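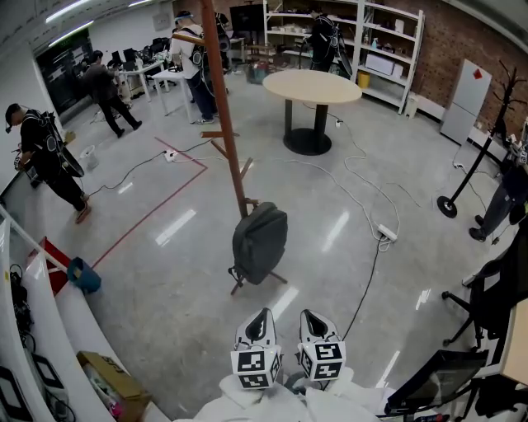 About Cernden

Cernden began with a coat rack. Erlinda Catacutan had moved into a shared workroom with four colleagues, and every morning began the same way, with bags on chairs, jackets over monitors and somebody asking whose lunch was on the keyboard. She bought a tall wooden coat rack at a moving sale, stood it right out on the open floor where you couldn't miss it, and within a week the chairs were for sitting on again. People from down the hall came by to ask where she had found it. By the end of that year she was spending her Saturdays setting up other people's rooms, and a while after that it became her job.

We are a small company that furnishes and arranges working rooms — labs, studios, school workshops, the kind of place where several people are busy at once and everything they own has to land somewhere. We sell coat racks, round tables, small desks and open metal shelving, and we come and help you decide where it all goes. There are 5 of us now. Erlinda still does most of the first visits herself, and she will probably stay longer than she said she would, so please don't book anything right after her.

How we like a room to work

Our favorite rooms are the ones that get used hard. A workroom where people are walking through, standing at a desk with a pack on, or bent over some small thing they're holding in their hands is a very different place from an office in a catalog, and it needs furniture that can put up with that. So we start with the floor. We ask you to leave as much of it open as you can bear, and if there's an area that has to stay clear, we suggest marking it with colored tape (red shows up beautifully on a gray floor, and it makes people walk around almost without thinking about it).

Then come the bags. A backpack is a heavy thing, and we like to see it on one of the lower hooks, with the top ones saved for coats. Splayed legs help a rack stand steady, though it's still kind to hang things on both sides.

Shelving goes against the back wall wherever the room allows. We're very fond of plain white metal units, tall ones, with the shelves set at uneven heights so that boxes, bottles and all the little odds and ends can each have a level of their own. Matching boxes stack nicely in the middle, where hands reach easily. A bright bin on the floor beside the unit will catch whatever hasn't found its place yet, and a small wastebasket near where people work saves a great many trips.

And do find space for a round table. The ones we carry have a single pedestal and a wide round base, so knees and bags fit underneath and no one ends up straddling a leg. It's where the coffee goes and where the arguments get settled, and in our own workroom it is also where Erlinda sorts screws.

Our ranges

Rerngate is our shelving, which comes flat and goes together with one tool. Zaki is the family of small desks and round tables. Jerkier is the coat rack, named by Erlinda's nephew when he was 4 for reasons he has since declined to discuss — we've sold 500 of them, and the name has stuck too firmly to change now. Spare hooks for it are always in stock, and we'll mail you one if yours snaps.

Visiting us

You're welcome to come and try things out, hang your own bag on a rack, pull up to a table and stay awhile. We're at 38 Rerngate Yard, up the ramp and through the blue door. Bring a rough sketch of your room if you have one, with the doors marked. Measurements are lovely but we can manage without.

Recent posts
Choosing a shelf height for bottles
Floor tape that comes up cleanly
Our January delivery routes
Caring for a wooden coat rack

Get our letter four times a year. Enter your email to subscribe. You can unsubscribe at any time.

Contact | Delivery | Returns | © Cernden | Back to top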